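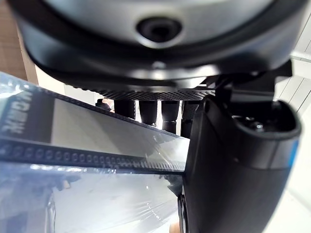

6 Comparing Hands on Wrapped and Reflective Items

6.1 Scope

Section 6 covers the comparison procedure for the Atach and Solano hands on a Pisus two-arm base. It applies to items wrapped in clear plastic film and to furniture doors with bar handles. Bare cardboard and soft packaging are covered in Section 5.

Complete the wrist camera calibration in Section 4 before starting. A calibration made with one hand fitted is not valid for the other. The mounting collars differ in height, and the finger base sits in a different part of the wrist image.

6.2 Before You Begin

You will need:

Both hands, each with its own mounting screws
Torque driver with hex bits
Lint-free cloth
Film-wrapped test item with a mass no greater than 523 g
Blackwood controller with software release 4 or later
Printed copy of the trial sheet (Appendix C)

CAUTION: Remove power from the arm before fitting or removing a hand. The wrist connector is not rated for live disconnection. Wait for the status light on the controller to go out before touching the collar.

6.3 Fitting the Hand

1. Move both arms to the service pose and remove power.
2. Support the hand with your palm and loosen the collar screws in a crosswise pattern.
3. Pull the hand straight off the wrist. Do not twist it.
4. Wipe the mating faces and check the connector pins for damage.
5. Seat the replacement hand and tighten the screws to the value printed on the collar.
6. Restore power and select the matching hand profile on the controller.
7. Run an open and close cycle with nothing in the grasp.

If the controller reports a profile mismatch, repeat step 6. The Atach and Solano profiles have different current limits, and the controller will not enable the fingers until the correct one is loaded.

NOTE: Fit the same type of hand on both arms. Mixed pairs will run, but results from the left and right sides cannot be entered on the same trial sheet.

6.4 Door Approach Check

The door check compares finger clearance at a vertical handle. Use a low cabinet with hinged doors, and leave enough floor in front of it for the base to back away in a straight line. Unlock the doors before the check. The procedure does not include turning a lock.

1. Drive the base to the standoff distance stored in the profile.
2. Raise both hands to handle height with the fingers open.
3. Start the handle search from the head camera. If the search fails twice, move the base slightly to one side and try again.

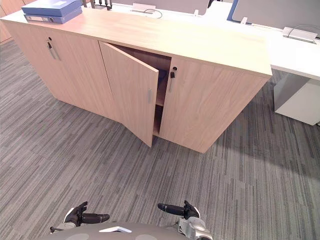

4. Bring one hand to the handle at low speed. Keep the other hand outside the path of the door.
5. Close the fingers and hold for the dwell time shown on the controller.
6. Pull in short increments. After each one, compare the wrist position with the predicted door arc.
7. Release, back the hand away, and record the number of increments completed.

CAUTION: Keep people out of the door path while the arms are enabled. The force limit protects the arm joints. It is not a safety device.

A short handle may leave too little room for all fingers of the Solano hand. In that case, use the two-finger hook grasp and mark the trial with an H. Do not widen the standoff to compensate – the arm will be close to full reach by the end of the pull, and the force readings will be unreliable.

6.5 Film-Wrapped Item Check

Clear film causes two separate problems. Glare can hide the edge of the item from the wrist camera, and loose film can slide under the fingertip while the item itself stays put. Record these as separate faults.

1. Place the item on a flat surface with its long edge across the approach direction.
2. Set wrist camera exposure to Manual. Reduce it until the film highlights no longer cover the edge to be detected.
3. Open the fingers to 71 mm.
4. Lower the hand until the fingertip is just clear of the film, then stop. Check the live wrist view for folds between the fingertip and the item.
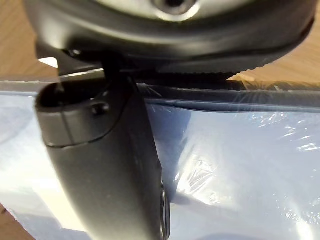 Figure 6-3. Wrist camera view of a finger over a film-wrapped surface.

5. If there is a fold in the contact area, raise the hand, shift the target sideways, and repeat step 4. Smoothing the film by hand is permitted only between trials with the arm disabled.
6. Close the fingers at the lowest force setting. Increase the force one level at a time until the item can be lifted.
7. Lift, tilt the item toward the wrist camera, and hold.
8. Lower the item, open the fingers, and record the force level.

Run the full set with one hand before changing to the other. Clean the fingertips between sets. Film residue builds up gradually and favors whichever hand is tested first.

6.6 Recording Results

Enter one line per trial. Use the following fault codes:

G – edge not detected (glare)
S – film slipped, item did not move
D – item dropped after lift
P – profile or current limit stop
H – hook grasp used (not a fault, recorded for reference)

Save the wrist video for every S and D trial. The force log does not distinguish between a sliding film and a sliding item, and the two can only be separated by reviewing the video.

Do not average force levels across the two hands. The levels are relative to each profile, so level 4 on the Atach hand and level 4 on the Solano hand are different forces. Conversion values are listed in Appendix D.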